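How Marble Gets Its Stripes 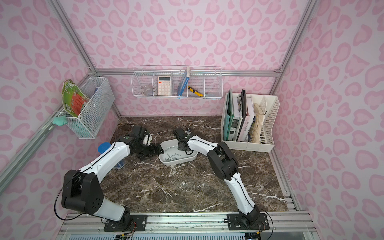 Dark brown marble with white veins.

Marble is a rock that used to be a different rock. It starts as limestone, which forms on the floor of warm, shallow seas. Shells and tiny skeletons pile up there, and over a very long time the pile presses into solid stone. Limestone is made mostly of a mineral called calcite.

Limestone becomes marble when it is buried deep underground. The heat and pressure make the calcite grains regrow. The new grains are larger and lock together tightly. Scientists call this change metamorphism. The rock does not melt while it happens.

Where do veins come from?

Pure marble is white. Other colors come from other materials mixed into the limestone, such as clay, sand or iron. Iron compounds can turn stone red, yellow or brown. Dark gray often comes from carbon left by living things.

A vein can form when the rock cracks. Water moves through the crack carrying dissolved calcite. The calcite comes out of the water and slowly fills the gap. If the rock is dark and the filling is pale, the vein shows as a light line. Where two veins cross, the one that cuts through the other is younger.

From quarry to slab

At the Nikbridge quarry, blocks are cut with a steel wire that carries small beads coated with diamond. Water cools the wire. In October the quarry shipped 93 blocks. Each block is sawed into slabs, and each slab is ground with finer and finer grit until it shines.

"A slab is one slice through a solid shape," says Benoît Marchal, who cuts stone at Nikbridge. "The next slice has nearly the same lines, but they have moved a little."

Words to know

Calcite: the main mineral in limestone and marble.
Metamorphism: change in a rock caused by heat, pressure or both.
Quarry: an open pit where stone is cut from the ground.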